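10 Jul 2021

Saturday, and I stayed in the whole day. In the morning I took everything down from the table, which I wanted to do since April, and cleaned it with warm water. Only the white power strip I put back, to think where it should live now.
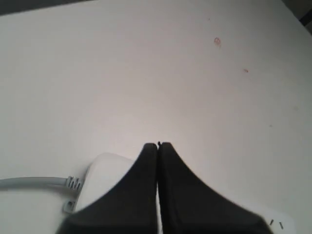
I slept badly and my back is stiff, so I worked slowly. The bus to Gellville was going by with nobody in it. I made tea and forgot it.

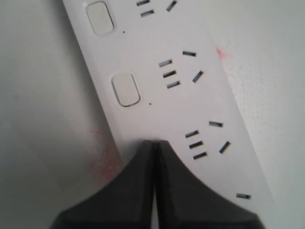 Wosura

The outlets on this strip take more than one kind of plug, and each one near the switches has its own small switch beside it – I like this very much. In my old room in Badska I had to pull out the lamp every night. I paid 2,924 for the strip together with the lamp, too much maybe, but I don't regret it. 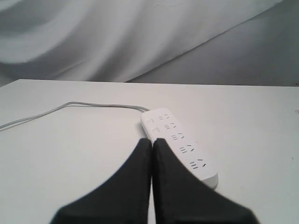
Evening

The cord is thin and light gray, and it goes over the table to the left. I tried it straight, then in a curve, and the curve is better for me, my elbow doesn't touch it.
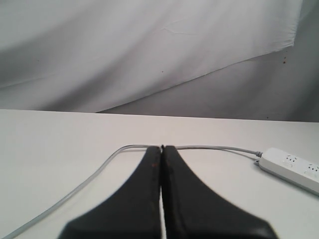

For dinner I had soup and the rest of the bread. Tomorrow I will bring back the lamp and the radio, and the papers can wait on the chair until Monday. I read around 50 pages and my eyes are tired now – I go to bed.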